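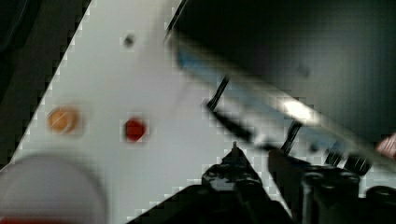
Wrist view, tabletop sorting. Orange disc on the left, red one on the right, gripper coming up from the bottom.

## Bench tips for recording pick-and-place examples

These are the habits we settled on at the Sumholm bench while collecting demonstrations for small-object sorting. Most of them apply to any arm with a camera at the wrist. The Villanueva bench uses the same list with a different gripper.

**Wipe the table and the lens first.** Use a dry microfiber cloth on both. A fingerprint on the lens softens every recording you make until you notice it, and you may not notice until December.

**Keep the background plain.** A pale, matte surface is best for small colored parts. Leave permanent marks and screw holes where they are, but pick up crumbs, tape scraps and pencil shavings. If one turns up in half the recordings, the model may learn to steer by it.

**Watch for glare.** Shiny strips and metal edges throw a bright spot that moves when the arm moves. Turn the lamp toward the wall or hang a sheet of baking parchment in front of it, well clear of the bulb. A little glare can stay in. You want some in the set if the arm will have to work with it later.

**Check what is close to the camera.** Cups and lids near the wrist come out large and blurred and can hide the part you want. Look at the live view before you start, with the arm at its lowest position.

**Move the parts between takes.** Shift each disc by at least the width of your hand, and swap left and right every few takes. We record 18 takes, stop, change the layout, and go again. A full batch is 100.

**Go slowly near the part.** Approach at normal speed, pause, then close the fingers. If you miss, open and try again in the same take. Recoveries are useful. Keep them, and put an "R" in the log.

**Throw out the right things.** Delete a take if:

- your hand got into the view
- the recording started after the arm was already moving
- the arm hit a stop

A clumsy grasp is no reason to delete.

**Name files as you go.** Task, layout number, take number. We used to do this at the end of a session and lost 2 batches on the Brallo task to guesswork.

**Let someone else drive.** Change operators after 3 layouts. People get into a groove and start coming in from the same side every time.

**Back up before you pack up.** Copy the batch to the shared drive, open one file from the middle, and play it through. Then power down the arm and put the discs back in their tin.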